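Speaker notes: Hot drinks and the shared kitchen

Staff induction, Flemstead site. Speaker: Rezaul Marikar, Facilities and Catering. Notes revised 4/9/19. Allow 30 minutes, including questions.

## Opening

Good morning, and welcome to Flemstead. This session deals with the shared kitchens and, in particular, with the making of tea and coffee. It may seem a small subject for a formal induction. The kitchens are, however, the rooms that every member of staff will use, whichever department they have joined, and most of the complaints received by my office concern them.

(Pause here. Ask who has already found the kitchen on their own floor. Those based in the annexe should be directed to the plan in the welcome folder.)

The Kellolville building has its own arrangements and colleagues who divide their time between the two sites should ask for the separate sheet. Nothing I say this morning replaces it.

## Making a drink

Kettles are to be filled at the cold tap only and no higher than the marked line. Please pour at the worktop, with the mug standing on a flat surface, and never while holding the mug in the other hand. The same applies to stirring. A mug that is filled to the brim cannot be stirred without spilling, and it cannot be carried safely along a corridor.
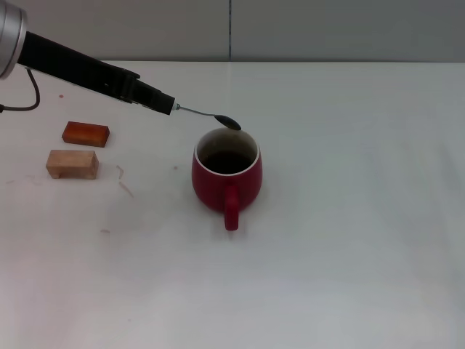 Teaspoons should be rinsed and placed in the rack after use. They should not be left standing in the mug when it is carried, nor laid on the table, where they leave brown rings that are difficult to remove once they have dried. Pale tabletops show these marks very quickly. A damp cloth is sufficient if used at once. Scouring pads must not be used on any table.

Staff may bring their own mugs. Personal mugs are washed by their owners and taken back to the desk at the end of the day. The communal mugs belong in the kitchen, and I would ask that they be returned on the day they are borrowed. At the last stock check we replaced 309 teaspoons across the site. (Wait for the reaction. It usually comes.) The cost is met from the same budget as the tea and coffee.

Coffee and tea are supplied by Trillik under the current contract. Requests for decaffeinated or herbal varieties may be made through the kitchen book, which hangs by the door on each floor. Milk is delivered early and is for drinks only. Colleagues who eat cereal at work are asked to buy their own.

## Clearing up and storage

Spills are to be wiped by the person who made them, including spills on the floor. Where a mug has been broken, wrap the pieces in newspaper and place them in the bin marked for breakages. Do not put them in the ordinary sack. A cleaner at Flemstead was cut in this way in April and required stitches.

Cupboards are to be closed after use. An open door at head height is a hazard to the next person at the sink, and a door pushed shut against an overfilled shelf will in time pull out of line. If a door does not meet its neighbour properly, please report it on extension 1789 and do not attempt to adjust the hinge.
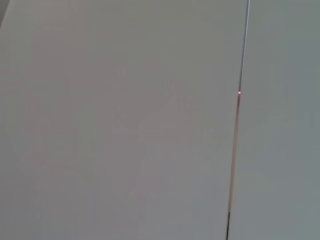
Fronts are wiped down by the cleaning contractor, Masanja, each evening with warm water and a mild soap. We ask staff not to fix notices to them. Adhesive tape lifts the finish, and the notices themselves are seldom taken down when they are out of date. A board is provided in each kitchen for this purpose.

Food kept in the cupboards must be in a closed container bearing the owner's name. Unnamed items are cleared on the last working day of the month. No exceptions can be made and my office is unable to return anything once it has been cleared.

## Questions

The following are raised at most sessions.

- Personal kettles at desks: not permitted. This includes travel kettles.
- Hot drinks in meeting rooms: permitted in all but the archive reading room.
- Hot drinks on the stairs: only in a mug or cup with a lid. The lift may be used instead.
- Dishwashers: floor 2 only at present. Other floors wash by hand.

(If time is short, leave out the item on dishwashers and refer people to the folder.)

Hand out the attendance sheet before the group leaves the room. Signed sheets go to the Facilities desk by the close of the day.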